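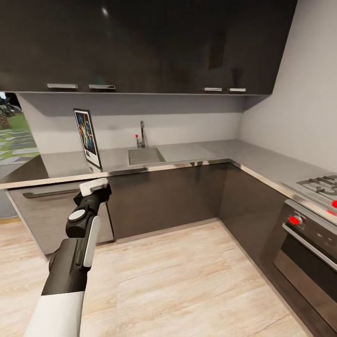

The kitchen at the Helness open day, with one of the arms at work over the floor.

So I finally made it to the open day at Helness, after missing it last August because I read the flyer wrong (my fault entirely). They had the doors open from 10 in the morning and I got there a little before noon, which meant a line for coffee and a spot right up near the big screen. Good trade!

The main draw was Orerard, their simulated home, where two robot arms get a kitchen to practice in before anybody lets them near a real one. It all runs in software, so you sit in a row of folding chairs and watch the thing on the wall, and I was surprised how fast I forgot that. People were leaning forward. The kitchen has dark glossy cabinets, a sink, an oven with red knobs and a door out to a lawn that I would happily take for my own place. The Helness people have written up 52 household jobs for the arms so far, and they ran a handful of them for us, with a short break in the middle so the next group from Tolentino could squeeze in.

They also switched over to a view with the gripper fingers right up close, next to a brown panel with one of those blocky black and white code sheets on it. I liked this part best. Everything looks enormous and tilted from there, and you get a new respect for how hard it must be to find your way around a room like that.

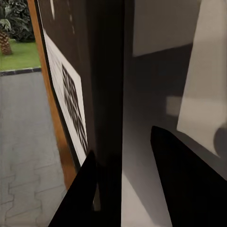 Bisa asked from the back row whether a job learned on screen would carry over to a real kitchen, where the floor is sticky and somebody has left a drawer open. The reply from the front was that this is the part they spend most of their time on, and that the answer changes from one job to the next.

After that came the two-handed work, and the room got a lot louder. Holding a picture up between two arms sounds like nothing until you think about both sides having to agree on it. A kid near me wanted to know if they could hang it straight. Fair question, my own hallway is a disgrace. 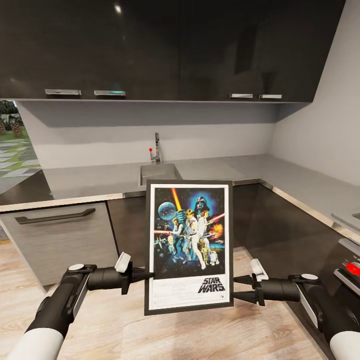

Both arms on the Star Wars poster in the Orerard kitchen.

The next open day has 50 seats and sign-up is at the front desk, so get your name in early if you want a chair.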